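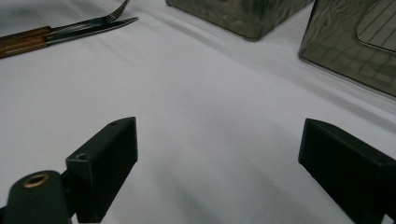

Keeping the gaming corner fit for humans

Start with the controllers, as they are the filthiest things in the house after the bin lid. Switch them off, wipe them with a barely damp cloth, and run a dry cotton bud along the seams. A wooden cocktail stick will shift whatever has set around the thumbsticks. Don't ask what it was. Zewditu once played 100 hours of Murnar with a crisp crumb under the left trigger and blamed the game for her aiming.

Consoles want air. Leave a hand's width behind and on both sides, and keep them off the carpet. A soft brush on the vents every month or so is plenty - save the vacuum cleaner for the floor.
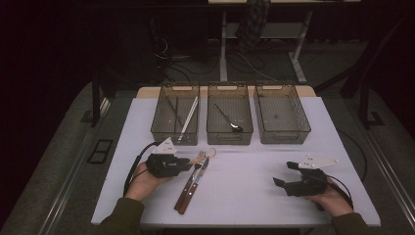

Smoky-grey bins with a handle cutout at the short ends.

Label both ends of every cable. Masking tape and a biro will do. I own 9 black leads that look identical, and I have plugged all of them into the wrong thing. Coil them loosely and never wrap them round the controller, however satisfying it feels.

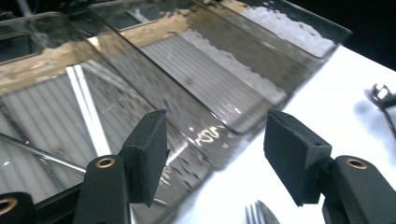
Small bits go missing the night before you need them: memory cards, spare thumb grips, the dongle for the headset. Sort them by console, and put batteries somewhere they can't roll against loose metal. A tray with long compartments and raised ridges between them, like this see-through grey one, gives each console its own lane. Hauke keeps his in an old biscuit tin and spends almost as long rummaging as playing.

Snacks go on a separate table. Pretzels if you must, nothing orange.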